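Rendering noise on glossy surfaces: samples or denoiser?

Broston Render Users > Lighting and materials

janka_k
Nov 13, 2022

I have an interior that takes far too long and I would like opinions on where the time is going. Plain room, one large window, one area light inside it, a polished plaster wall and a varnished floor. Path tracing, bounce limit at 20, no caustics. At the sample count I can afford, the diffuse surfaces are clean and the floor is full of bright specks. Doubling the samples gets rid of about half of them and doubles the wait.

The options I can see are more samples, the denoiser, or clamping. I have read three guides and each recommends a different one. The output is stills only, printed at A3.

Janka Kollár

wiegand_b

Check the clamp first. If indirect clamp is at zero it is switched off, and one stray path can put a pixel hundreds of times above its neighbours. You will not average that out with any sample count you would be willing to wait for. Set it high, then bring it down until the specks go and stop there. If highlights on the floor start to look grey you have gone too far.

Also, 20 bounces is a lot for a room with one window. Look at what you lose by dropping it.

trnka.v

I disagree with clamping as a first step. Clamping throws energy away. The picture gets darker in the corners, and the effect changes with exposure, so two cameras in the same room can end up not matching. Find out where the bright paths come from and fix that. With a varnished floor it is nearly always one of these:

roughness at or very close to zero on a surface that sees a small light
an area light much smaller than it needs to be
a sun disc left at its physical size
a normal map with far too much strength

Raise the floor roughness slightly. Varnish is never a perfect mirror anyway.

wiegand_b

Every production renderer clamps something. The loss of energy at a sensible value is below what anyone will see on paper. I would agree with you if the job were daylight measurement. It isn't.

trnka.v

It may be below what you see in one still. I had a pair of views of a stairwell go to a client side by side, and the landing was visibly darker in one of them. The only difference was the clamp. I have left it off ever since and fixed materials instead.

janka_k

Thanks both. The roughness on the floor was 0.0, which is how the material came out of the library. I have raised it to 0.08 and the worst of the specks are gone with the clamp still off. There is some remaining noise in the reflection of the window frame.

sevcik_h

What remains is ordinary noise and a denoiser will deal with it, provided you feed it the albedo and normal passes. Without those passes it smears texture. With them it keeps edges quite well, though fine grain in wood still suffers at low sample counts.

Two points that get missed. First, denoise before tone mapping, on the linear data. Second, if the surface is glossy, the albedo pass should contain what is seen in the reflection, otherwise the denoiser has nothing to guide it there and you get the oily look people complain about. In Zedell there is a tick box for this under the pass settings. It is off by default.

li_ruvex

Has anyone compared the denoiser in Zedell with the one in the Ruvex plug-in? I find the second slower but better on textiles.

sevcik_h

Yes, on one interior with 114 materials, mostly fabric and timber. I could see a difference at low samples and none at the settings I would deliver. Ruvex also needed noticeably more memory. I would not change renderer for it.

wiegand_b

Agreed on that much. The linear data point is correct too, and I have seen the result of getting it wrong: halos round every lamp.

sykora_v

Going back to the original question. Before changing any of this, render a crop. Pick the noisiest part of the floor, set the region to a few hundred pixels across, and run it at three sample counts. Write down the times. It costs a few minutes and you then know whether the noise is falling as it should. It should halve when the samples go up four times. If it doesn't, you have a fireflies problem and more samples will not help, whoever is right about the clamp.

I would also test materials in a bare room with one large flat surface and something pale and rounded standing on it. Spheres on a checkerboard tell you very little about how a broad tabletop will look. You want soft shading on curved parts and a wide plain area next to them, where blotches from the denoiser show up at once.

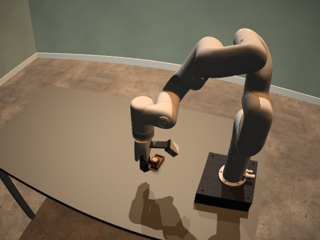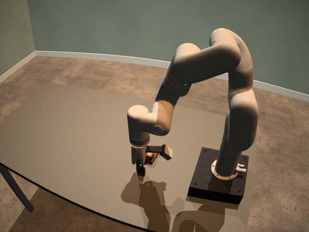

Both renders: cream arm on a dark pedestal, large taupe tabletop.

trnka.v

Seconded on the crop. I would add that the seed should be fixed while you compare, or left to vary if you are judging whether a speck is real. If it moves with the seed it is noise. If it stays put it is in the geometry or the texture.

janka_k

Crop test done. The noise does not quite halve, but it is close, so I take that to mean the bright paths are mostly dealt with. Bounces are down to 8 and I can't see a change except inside a glass cabinet, which I can put up with. I have the albedo and normal passes on, and the tick box.

Bastian, I tried the clamp afterwards at a high value for comparison. On the floor I could not tell the two apart. In the far corner there was a very slight darkening when I flipped between them.

wiegand_b

Then leave it off for this one. Did you check the sun disc?

janka_k

No sun in this scene, the window has an overcast sky behind it. I will keep it in mind for the outside views in December.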